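Can a Robot Put the Groceries Away Yet? At Clilteo, the Answer Is "Some of Them"

3 min read

Anyone who has come home with four bags and a ringing phone has probably wished, at least once, that somebody else would deal with the fruit. At Clilteo, a small robotics workshop in Mosquera, a team of five has spent the winter trying to arrange exactly that, and in January they let a few neighbors and one reporter come by to see how it is going.

The short version is that it is going fairly well, so long as you are patient and not terribly hungry. The team has been working through a list of ordinary kitchen jobs: moving fruit from a basket to a tray, stacking bowls, wiping down a counter, folding a dish towel. Over the season they logged 373 tries at the fruit job alone, and the arm finished 230 of them without anyone stepping in.

"People hear that number and their faces fall a little," said Aisyah Setiawan, who runs the testing and keeps the log. "But when we started, I'd have been thrilled with ten in a row. An apple is a slippery thing to hold if you've only got two fingers, and every one is a slightly different size."
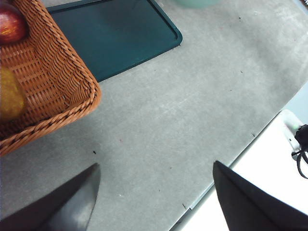

The gripper over the worktable, with fruit in a wicker basket and a tray set behind it.

Baskets, she explained, are harder than they look. The arm has to reach over the rim without catching it, then close on something round that may be leaning against its neighbor. A person does this while talking about the weather. The machine takes its time, and when it misses it backs up and has another go, which is oddly endearing to watch (several of us found ourselves cheering it on).

Percy Bedoya, who spent many years stocking produce at a grocery store before joining the workshop, is the one who keeps everybody's hopes at a sensible height. He figures he could empty a crate of lemons before the arm had settled on its first. Still, he sees a use for it in the slow overnight hours, and he would happily hand over the dishes at home tomorrow.

Towels remain the sore spot. Of 134 attempts at folding, the team counts only a handful it would show to company, and Tegan Cosgrove, who has charge of that part of the work, would not be drawn on when it might improve. She did offer us coffee, which she made herself.

The group plans to move on to putting away silverware next, and hopes to hold another open afternoon in the spring.

Contact the newsroom | © Mosquera Neighbor News. All rights reserved. | Back to top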